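The station called at 9 in the evening and asked for Donal Noonan by his full name, so his wife knew before he did.

Analyn Magbanua had kept goal for Tiongson for 23 seasons, counting the ones as a coach. She was shot in her driveway in November, with the car still running. Two men had gone over the back fence. They took a phone and left the keys.

Donal wrote it up in 400 words. The desk wanted 700.

"Call the players," Kristine Enriquez said.

"They've been told not to talk."

"Then call the ones who don't listen."
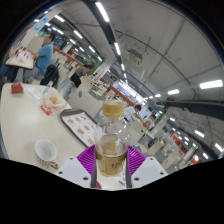
A bottle with a yellow-tan cap.

He found Marites Evangelista eating alone. She had played in front of Magbanua for most of her career.

"The mayor was on the radio," she said. "He said they'd have someone by morning."

"Do you believe him?"

She moved her tray over so he could sit down.

"She used to yell at me the whole game," she said. "Left, left, left. I still hear it when I park the car."

He asked if he could print that. She thought about it and said yes — but not the part about the car. 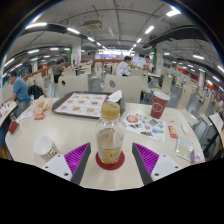

Page 23

By morning they had no one. Donal filed at six, with the mayor in the fourth paragraph and Marites in the first. Kristine read it standing up and changed one comma.

Then he drove out to the Tiongson ground, where the gate was open and the juniors were already warming up.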